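Wuisan Releases Hika 3 Planning Software for Two-Arm Workcells

DRUNDBRIDGE — Wuisan today announced the general release of Hika 3, the latest version of its motion planning and perception software for tabletop cells with two arms. The update is available to all current license holders and will be shown to visitors at the company's Drundbridge lab on Friday.

Hika 3 replaces the separate left-arm and right-arm planners of earlier versions with a single planner that schedules both arms together. When both grippers need to reach the same container, the software assigns the space over it to one arm and plans a waiting position for the other.

"Customers were writing their own locking code to keep the arms apart, and it was different at every site," said Saadet Başaran, head of product at Wuisan. "Now it sits in the planner, and they can delete theirs."

The release also changes how small parts are detected. Hika 3 combines the view over the cell with the view from the wrist, and updates the grasp angle until the fingers close. Wuisan tuned the detector on 3000 labeled views of small household items, including AA and AAA batteries lying close together.
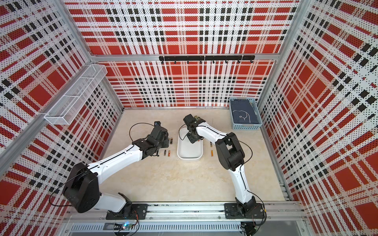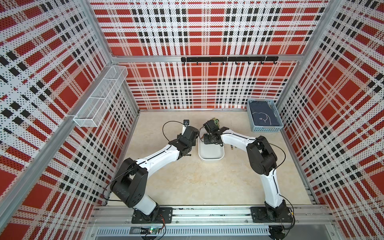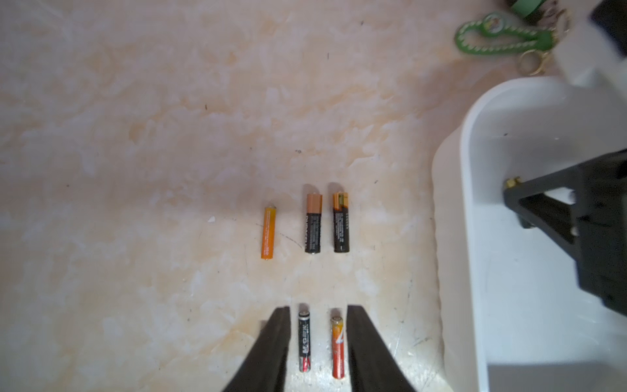
Two-arm work with small items and a white container, seen from over the cell (first and second) and from the wrist (third). Photos: Wuisan

The lab ran 1406 pick attempts on the release candidate before sign-off. Cengiz Kurtuluş, who leads the planning team, said most of the remaining work is on parts that touch each other. "Two cylinders side by side can still be read as one wide object — we have a fix in testing for September."

Other changes include a log viewer that plays back both arms on one timeline, a simpler calibration tool and 112 bug fixes. Cell files made with Hika 2 open without conversion. Integrators using the Flarari driver package should update it first.

Hika 3 is a free update for customers with a support plan. Installation notes are on the Wuisan customer portal.

Media contact: Makis Christodoulou, Wuisan press office, Drundbridge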